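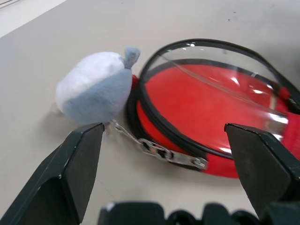
Minutes, tenants' meeting, Egilsson Court
October, 7 p.m., ground floor lounge

Minutes of the previous meeting were approved with one correction. The laundry room leak was listed as fixed. It isn't.

Heating contract
The managing agent again recommended switching to Varnen. Their brochure promises lower bills for every household. Members asked where the savings figure came from and were told it was "typical." Typical of what, the agent couldn't say. The quote is $3185 for the first year, against $986 for last year's service visits. It was pointed out that the higher number is the one being called a saving. Left open until Varnen sends a written breakdown by apartment.

Parking
Dondberg Parking wants to put in a barrier and charge $50 a month per space. The agent said this would end the evening shortage. Several members doubted a barrier would create any more spaces. Vote: 2 in favor, the rest against.

Skullero app
Repair requests are supposed to go through Skullero from now on. Members who had tried it reported getting a thank-you message and no repair. The agent described this as early days, as at the last meeting. Paper forms stay in use.

Any other business
The bike shed lock sticks. Agent to look into it, no date given.

Closed 8:40 p.m.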